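오르키츠, 휴대형 그리퍼 기반 작업 시연 키트 ‘폴틱스’ 7월 공급 개시

로봇 본체 없이 가정·사무 공간에서 조작 데이터 수집
시연 2000건 규모의 기본 데이터 묶음 함께 제공

로봇 조작 학습 장비 업체 오르키츠(Orkitz)는 사람이 손에 쥐고 작업을 시연하는 방식의 데이터 수집 키트 ‘폴틱스(Foltix)’를 7월부터 국내 연구기관과 기업에 공급한다고 밝혔다. 키트는 휴대형 그리퍼, 광각 카메라, 위치 추정용 마커, 기록 소프트웨어로 구성된다.

폴틱스는 작업자가 그리퍼를 직접 움직여 물체를 집고, 옮기고, 내려놓는 과정을 영상과 손끝 궤적으로 기록한다. 기록된 궤적은 로봇 팔의 좌표계로 변환되어 모방학습 정책의 훈련에 사용된다. 변환 단계에서 대상 로봇의 관절 한계를 벗어나는 구간은 자동으로 표시되며, 해당 구간의 삭제 여부는 사용자가 결정한다.

오르키츠는 기존 원격조종 장비도 계속 공급한다. 원격조종은 로봇의 실제 동역학이 기록에 반영되는 대신 로봇을 현장에 설치해야 한다. 휴대형 방식은 설치 절차가 짧아 수집 장소를 자주 바꾸는 과제에 적합하다고 회사 측은 설명했다. 두 방식으로 얻은 기록은 동일한 파일 형식으로 저장되므로 한 훈련 세트에 혼합할 수 있다.

기본 데이터 묶음에는 시연 2000건이 포함된다. 이 가운데 400건은 스펀지류, 쿠션, 직물 등 잡는 힘에 따라 형태가 변하는 물체를 다룬다. 수집은 가구와 생활용품이 배치된 실내에서 진행되었으며, 배경을 비우거나 조명을 통일하는 작업은 하지 않았다.
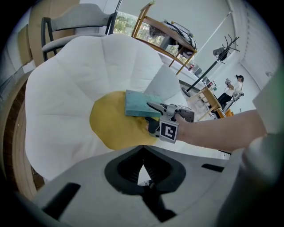
휴대형 그리퍼로 청록색 블록을 집은 시연 장면. 블록 뒤쪽은 꽃 모양 쿠션.

그리퍼 손가락의 벌림 폭은 마커 영상에서 산출한다. 별도의 엔코더 배선이 없어 손가락 부품을 교체한 뒤에는 보정만 다시 수행하면 된다. 보정 절차는 손가락을 완전히 열고 닫는 동작을 반복하는 것으로, 소프트웨어 화면의 안내에 따라 진행한다.

루세로 소텔로 오르키츠 데이터수집팀장은 “새 작업 하나를 학습시킬 때 내부 기준은 시연 약 300건”이라며 “물체의 초기 위치와 작업자를 바꿔 가며 수집할 것을 권장한다. 같은 자리에서 같은 동작만 반복한 기록은 건수가 많아도 배치 변화에 취약하다”고 말했다.

프리스 하월스 소프트웨어 책임은 “급격한 손목 회전으로 위치 추정이 끊긴 기록은 저장 시점에 걸러진다. 끊긴 구간을 보간해 채우는 기능은 기본값에서 꺼져 있다”고 설명했다.

초도 물량은 100세트다. 시범 사용 기관인 물류 자동화 업체 아쿰(Akum)에 먼저 인도되며, 이후 주문 접수 순서에 따라 출고한다. 소프트웨어 갱신은 구매 후 1년간 무상으로 제공되고, 그리퍼 손가락 끝의 교체 부품은 별도로 판매한다. 좌표 변환 기능이 지원하는 로봇 팔 목록과 파일 형식 명세는 제품 문서에 수록되어 있다.

문의: 오르키츠 홍보 담당

댓글 4

armlab_k
왼손 시연도 같은 보정값으로 되나요? 저희는 작업자 절반이 왼손잡이입니다.

모래시계
벌림 폭을 마커로만 읽으면 물체가 마커를 가릴 때가 문제일 듯. 가려진 프레임을 어떻게 처리하는지 본문에 없네요.

정밀조립
원격조종 기록이랑 섞을 때 샘플링 주기는 누가 맞춰 주는 건지 궁금합니다. 형식이 같아도 주기가 다르면 결국 전처리를 따로 해야 해서요.

dh0417
가격은 왜 안 나와 있죠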